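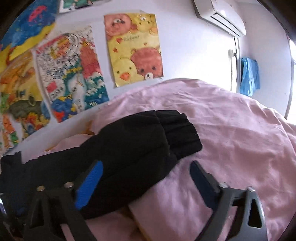
Field Notes | Lab visits

An afternoon with the software people at Linaron

I've been wanting to get inside Linaron since their January talk on cloth handling, and last month Ivone Figueiredo finally found a free afternoon for me. I came home with 11 pages of notes and a head full of sleeves!

The team takes up half a floor in Tronddale, and almost all of what they do is software. Clothes are the current obsession. Black clothes on soft beds, in particular, because a dark matte fabric gives a camera so little to hold on to. Ivone put a clip up on the big screen: a black garment across a pink bedspread, two gripper fingers wide open just short of the gathered cuff. Then she switched on the perception overlay and the cuff lit up. The model looks for edges, seams and puckers and scores each spot as a place to grab. I asked whether all the kids' drawings on the wall would confuse it (there's a wonderful yellow one with bears and chicks). They used to, she said. An early version was very fond of posters.

Next door Bartosz Cieślak showed me the planner, and this was my favorite part of the day. It proposes 6 short motions at a time, throws out any that would press the fingertips too far into the mattress, and starts on the best one while it's already working out the next batch. He let me drag the target around with a mouse and watch the paths bend after it. I could have stayed there until dinner.

The control side is Saulius Kļaviņa's. His loop closes the fingers slowly and backs off if the cloth starts to slide, and the tuning screen has five sliders, two of which he asked me very nicely to leave alone.

We finished with Nogueira, their in-house replay tool. You pick a recording, scrub to any moment and see what each version of the model would have chosen right there, side by side. More than 172 recordings were tagged "cuff" when I looked. Aparecida Barbosa wrote most of it and is now adding search by fabric color, which drew a small cheer from the next desk.

Coffee is on the second floor, and the visitor parking is behind the building. Ask for Ivone at the desk.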